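The Case for the Slow Lane

I want to talk about the Nondenell Open, and I want to talk about it before everybody who was there forgets how good it was.

If you missed it (and you did, the stream topped out at 90 viewers and I'm fairly sure I was two of them, phone and laptop), the final came down to Tuncay Kurtuluş needing a double in the tenth to stay alive. He took so long to get up on the approach that the guy running the stream started reading out the snack bar specials. Then he threw two strikes, the second one so clean that the pins seemed to leave all at once, and the building went nuts. I went nuts in my kitchen!

The next morning the message boards were full of people complaining about the wait. Bowling needs a shot clock, they said. Bowling needs to be faster, louder, shorter, more like whatever sport is winning on television this week. I've been hearing this since my dad drove me to junior league on Saturday mornings, and I think it's dead wrong.

I love the wait. Half of what I love about bowling happens while the ball is still on the rack. A player wipes the ball down, looks at the lane, changes her mind, moves two boards left and looks again. She's reading oil that none of us can see. Everybody on the benches has an opinion about what she should do, and all of them are whispering it, and then she goes and does something else. Where else do you get that? Maybe a golf green, but golf won't let you eat nachos ten feet from the action.
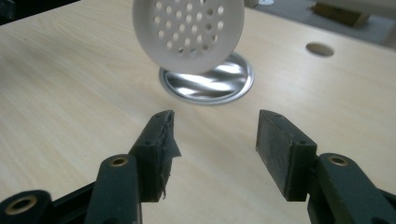

Two discs, one perforated white and one shiny metal, at a light wooden tabletop.

Kamlesh Vashisht made the best argument against me over coffee last week. She has run Thursday leagues at Florard for years and she says slow play kills league night. Four teams on a pair of lanes, one guy who thinks he's on tour, and people with early shifts start quitting by February. Fine. She's right about that, and if you're the one guy, please pick up your ball and go. League is a social thing and you owe the people next to you a decent pace.

But a final is a different animal. When there's 2,000 dollars on the line and a whole center has stopped bowling to watch two people, let them breathe! The old Gautam Classic at Prurkden used to run past midnight and I never once saw the crowd thin out before the last match. Parents had kids asleep on coats. My uncle still talks about the year the lights over the last pair went out and they just kept bowling under the exit sign.

What I'd fix is everything around the wait. Put a microphone near the approach so we can hear a player talking to herself. Show us the last three shots while she's deciding on the next one. Get somebody in the booth who knows lanes and likes people – there's one in every center in America, usually drilling balls in the back – and let them tell us what she's looking at. A minute of that goes by like nothing.

The Nondenell folks say they're coming back next year, same building, same format, no clock. I've already asked for the weekend off.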